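Why do shapes have a place to go?

Have you ever tipped a puzzle out on the carpet and wondered where on earth to begin? Me too! Today we are going to think about shape boards, the kind where each piece has its own spot waiting for it, and why they are such good fun (and rather good for your brain as well).

A shape board is a flat board with outlines on it. An outline is just the edge of a shape with nothing coloured in, a bit like the line you get when you draw round your hand. Your job is to look at a piece, look at the outlines, and decide which two belong together.
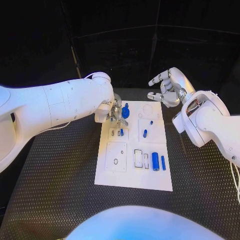
A white board with blue parts and circle outlines, large and small.

Circles are friendly shapes to start with, and I'll tell you why. A square has corners, so you often have to turn it a little before it drops in. A plain circle looks the same whichever way you turn it, so all you need to think about is its size. Is it too big? Too small? Try holding it just over the outline before you put it down, and have a good look from the top.
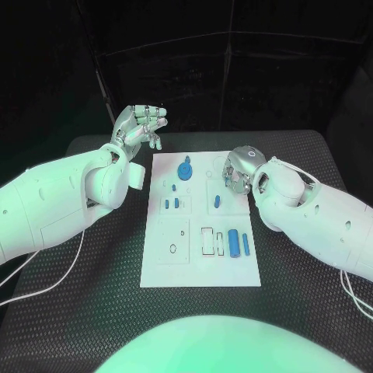
Some round pieces have a knob in the middle, and that makes them much easier to pick up, just like the lid of a saucepan. Others have teeth round the edge, and then we call them gears. When two gears sit side by side with their teeth touching, turning one turns the other, and (this is my favourite bit) the second one goes round the opposite way!

Now make a board of your own. You will need a big sheet of white card, a pencil, and some round things from the kitchen: a cup, a jar lid, an egg cup. Draw round each one, muddle them all up, and ask somebody at home to put them back where they belong.

Written by Hanneke Goossens for Citilora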